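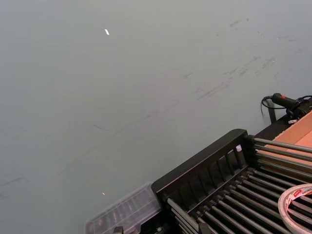
Seter cell back on the bench after pad swap

Vembridge, 18th June -- The Seter arm is picking again. It went down in May with a worn finger pad and a wrist camera that wouldn't hold its aim. Both sorted now, most of it in one long afternoon.

Pads first. Old ones off, fingers wiped down, a fresh pair of Meesuk pads on. Screws got a dab of thread lock, which should of happened last time. Then the wrist cable -- rerouted with more slack, as it was pulling tight whenever the arm reached over the dish rack.

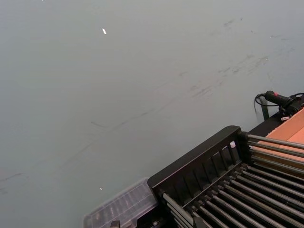
Camera aim took longer. The bracket had crept two degrees and every pick was landing short. It's now locked and the offset has been saved to the Estex controller, with a copy on the shop drive. The table is scuffed but flat, so that stays as it is.

First test run: 34 picks, 30 good. The misses were all at the far end of the reach. Speed was dropped to 30 percent for the next run and will stay there untill the wrist joint has been checked for play. A replacement bearing is on order, no delivery date yet.

Rolls of tape are the test parts for now. The dish rack and board stay out too, same as before the shutdown.
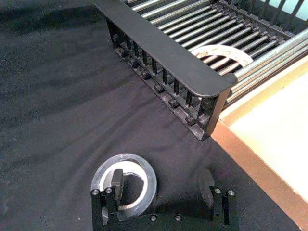

How often should the finger pads be looked at?

Every morning before the first run. Wipe them, press along the gripping face with a thumb, and swap both if either one feels slick or has started to lift at the corner. Spares are in the drawer under the controller. Write the swap in the cell log.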